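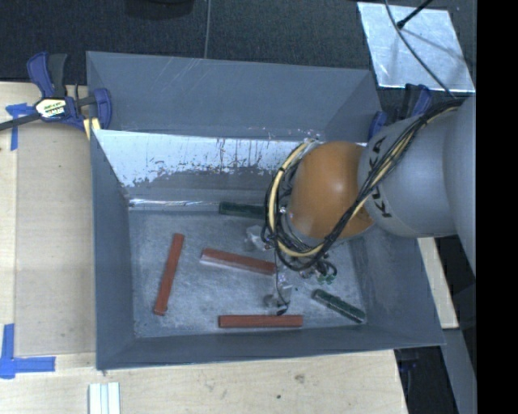 Red and green blocks in one of the gray bins at Medina.

Berenice Zavala has run the sorting room at Medina since September, and the first thing she talks about is the bins.

"People want to replace them when they get scratched," she said. "I don't. The floor of a bin gets scuffed and it still holds blocks."

The blocks are bar-shaped, reddish-brown or dark green, and the room owns 1540 of them. Zavala keeps the two colors on separate shelves and mixes them only in the bins. She prefers a few at a time.

"If you fill it up, everything lies on top of everything else," she said. "With a few, they land at different angles and you can get at each one."

The sloping walls took some getting used to. Her last job, at Tarent, used straight-sided boxes, and blocks got stuck in the corners – she still has one of those boxes under her desk, full of labels.

Cleaning is once a week, with a damp cloth and no spray. Scrapes on the inside walls are left alone. She has 24 bins and has thrown out two.

"One cracked," she said. "The other one I lent to somebody and it came back with paint in it."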